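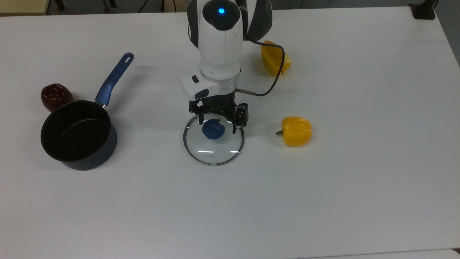
How to steam peppers in a small saucepan

For this method you need one saucepan with a lid, two yellow peppers and a little salt. My neighbor Nathalie Maes taught it to me in June, and now I cook peppers this way every week.

1. Wash the peppers, remove the stems and seeds, and cut them in wide strips.
2. Pour water in the pan, only to the height of one finger. Add salt.
3. When the water boils, put in the strips and close the lid. Turn the heat to low.
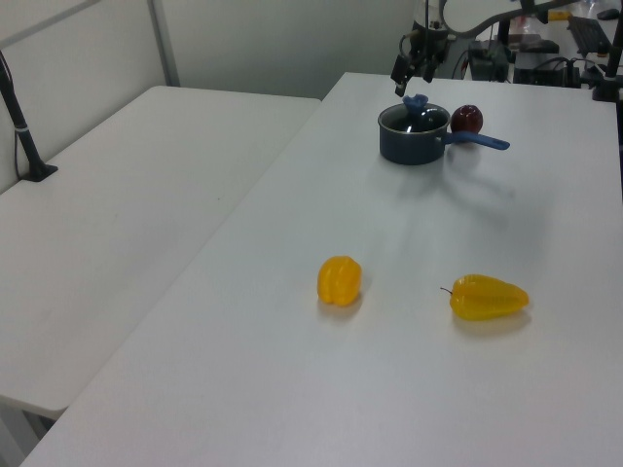
The cooking time depends on the pepper. A long one usually has thinner walls, so check it first. A short bell pepper with deep lobes, like the one standing upright on the table, needs a few minutes more. With a glass lid you can look inside without opening - the steam stays in the pan.

4. Drain the strips and serve them with oil.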